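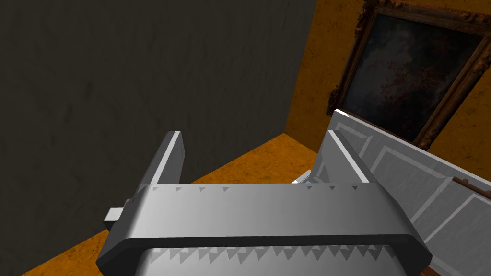
Stuvden pump, heavy trigger after the recall work

kohei_oda
6/10/18
Picked up a used Stuvden pump at a shop in Higuchi. The previous owner had the recall trigger group put in. It feels much heavier than the one I shot at the club years ago. Is that normal or should I send it back?

f_shokri
Normal. They went to a stiffer sear spring after the drop complaints. Mine has more than 3,000 shells through it since the change and it never got lighter.

Asuka Hirano
I don't agree that it's just the spring. Mine was heavy too, and the shop found dried grease in the trigger housing. Clean it first. If it's still bad, have a gunsmith put a gauge on it.

f_shokri
Cleaning won't hurt, but the recall part is heavier. They said so in the letter.

K. Sugiyama
Whatever you do, don't put the old spring back in. A guy at our range did that and it failed the bump check with a snap cap. For field use a heavy pull is fine. If you want a light one for clays, the Flusura is a better gun anyway.

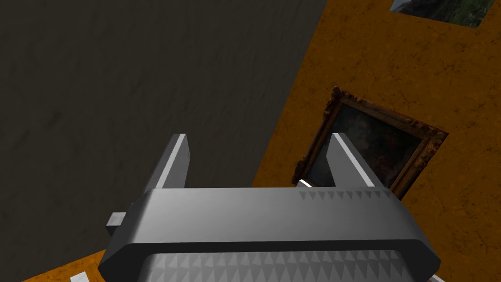

Dark gray on the left, orange on the right

Asuka Hirano
The Flusura costs twice as much and the stock is too long for me. I'd keep the Stuvden.

kohei_oda
Took it apart last night. Plenty of old grease in there. It's better now but still heavier than I remember. Serial ends in 437 if anyone has the recall list.

K. Sugiyama
437 is in the second batch. You have the right part. Leave it alone.

Comments (3)

Kazue Murakami: Does the recall cover the 19 inch barrel version too? The letter only mentions the long one.

f_shokri: Yes, same trigger group.

skeltico_fan: Still say the Skeltico has a better safety. The Stuvden button is too small with gloves on.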